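Visit notes, Hudthorpe open day, 14 Apr 2024

I drove up to Hudthorpe on Sunday for the open day at Tenton. They had the doors open from ten until three, and you could wander between the rooms as long as you stayed behind the tape. I mostly wanted to see the grasping room, where they collect examples for the learning system they call Goh. We are thinking of doing something like it at work, on a smaller scale, and I had a list of questions.

## Getting in

Sign-in was at the side entrance. Parking is on the street and fills up early. The first room had posters and coffee, and a short talk by Kacper Tomaszewski, who runs the data side. He kept it to 15 minutes. The main point was that Goh learns from attempts, good and bad, and that the group spends far more hours making attempts than changing the model. They have 3,478 attempts in the current set. The target for the next training run is another 2,000 on top of that, which he hopes to reach by October.

Someone asked whether they could get the same thing from simulation. He said they use it for checking reach and collisions, but contact with odd shapes never came out close enough to train on.

## How a session runs

Roman Zieliński took our group through the routine. An operator starts a session by picking objects from a shelf and putting them in the bin. The objects are cheap household things, toys and blocks. The rule is to mix sizes and not to arrange them neatly. Things may lean on each other or sit on top of each other.

After that the arm works by itself. It picks a point, goes down, closes, lifts and checks. Each attempt is saved with:

- the camera view before the arm moves
- the chosen grasp point and angle
- the finger width at the end
- a yes or no for the lift

The yes or no comes from finger width first. If the fingers close all the way, it counts as a miss. Thin objects fool this check, so an operator goes back over the doubtful ones at the end of the day. Roman said this is the dullest part of the job and also the part where most of the mistakes in the early data came from.

A session is 49 attempts, and then the objects get changed. I asked why 49. It was the number that fit in the old log file and they never changed it.

## At the bin

The arm is a gray KUKA with an orange-brown wrist, and the fingers are a yellow-orange color that is easy to follow from behind the tape. The bin is shallow, gray metal with sloped sides, held by blue clamps on a sheet of cardboard. I asked about the slopes. Objects that roll to a wall slide back toward the middle, so fewer of them end up where the fingers can't get in.

The mix was a good one for showing the problem. A hairbrush-like thing with a head of spikes gives the cameras a lot of trouble, and it had a green flanged cup on it, so a grasp on one can easily disturb the other. The small red-orange hexagonal block is the kind of thing the system handles well. The gray-blue knobbed piece toward the back corner is harder, and Roman said lumpy shapes like that one are a large share of the misses. 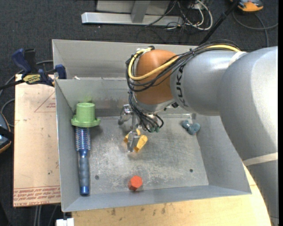 ## Labels and storage

The last stop was a desk with two screens where the doubtful attempts get reviewed. The tool is called Jerent and was written in house. It plays the lift, you press one of three keys, and it moves on. The third key is for "can't tell," and those attempts are dropped from training but kept on disk. Two people label the same batch once a week to see how far they disagree.

I would have liked more time here. The group behind us was already coming in.

## Notes for us

- Ask Kacper for the object list. He said he would send it if I emailed.
- Budget operator time for review as well as for setup.
- Save the misses. They had thrown theirs out for the first 5 weeks and regretted it.
- Find out what their cameras cost. I forgot to ask.
- The sloped bin looks easy to copy in our shop.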